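Two Days of Small Rooms: The Ovport Home Fair

By Leonora Tolentino
2 January 2024

I went to Ovport in October to look at bedrooms. I should say that I have a bedroom already, and that it works. But the landlord had been making noises about converting the attic, my sister had been making noises about moving into it, and somebody at work had a spare pass to the home fair, so I packed a tape measure and took the early bus.

The fair fills an old ferry terminal at the bottom of the hill. The ticket hall is still a ticket hall, with the same windows and, I suspect, the same speed of service. A pass costs 12 dollars and comes with a tote bag, a pencil too short to sharpen and a map on which north is to the left. I spent a good part of the first morning in Bathrooms before I worked that out. I now know a great deal about grout.

Hall One: sofas

Hall One belongs to the sofa people. The Khoo stand was the busiest, thanks to a sofa that turns into a bed, a desk and, with a certain amount of shouting between two salesmen, back into a sofa. The price on the tag had four digits and I did not ask what delivery cost. A man next to me lay down to try it and was still there when I came back from coffee.

The coffee, while we are on the subject, is sold from one cart, and the line runs past the mattress displays. This is either terrible planning or brilliant planning. I saw two people leave the line for a mattress and neither rejoined it.

Jorkov had the opposite corner and a more serious manner. They make wardrobes. They have made 647 different wardrobes, according to the banner, and the woman on the stand could tell you the differences if you let her. I let her for a while. I learned that my coats have been hanging at the wrong height all my life - too low, she said, with real sadness - and I was given a brochure thick enough to hold a door open.

Hall Two: the bedrooms

The bedrooms were the reason I came. Skolis had put up a row of small rooms in the back hall, each one meant to show what can be done when you have hardly any space and no wish to move. The sign called the row "Living Lightly." I would have called it "Living Sideways," but nobody asked me.

Some of them were awful. One had a bed you reach by ladder and a ceiling you reach by sitting up. The better ones kept things low, pale and plain, with a pale floor and a white cabinet with a drawer you could find in the dark. I stood longest at those. White furniture makes a small room feel bigger, and it also makes you think about what you eat in bed.

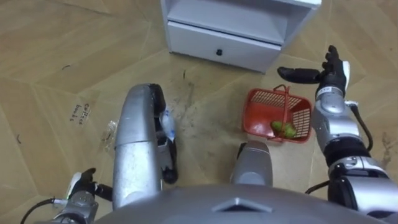
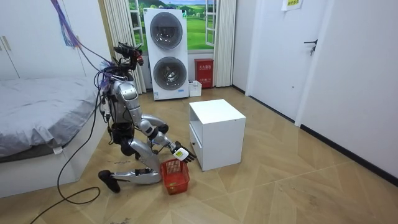

Hall Three: everything else

Hall Three is where they put the exhibitors who did not fit the theme, and it was easily the most fun. There was a stand that sold only hooks. There was a stand for curtain rods where you could watch a curtain open and close, and people did watch, in silence, for longer than I would have believed before I joined them.

I went to one talk, "Your Attic and You," held on a stage with 96 chairs and a microphone that picked up the announcements from next door. The speaker had good advice on insulation and strong opinions on skylights. Every few minutes a voice came in over the top of her to say that a blue van was blocking the loading dock. By the end we were all quite invested in the van.

Lunch was a cheese roll on the sea wall, in wind. The gulls in Ovport have obviously been to the fair before.

Getting there and back

Take the bus if you can. Parking holds 200 cars and was full before the doors opened, and the overflow lot is up the hill, which you will notice on the way back if you have bought anything. Go on the second day, when the sales staff have lost their voices. Wear shoes you can slip off, as the rug people are strict.

I came home with three hooks and the Jorkov brochure. My sister has decided to stay where she is, so the attic is still full of boxes, and one of them now has a tote bag on top of it. I did raise the rail in my closet, though. The coats look fine.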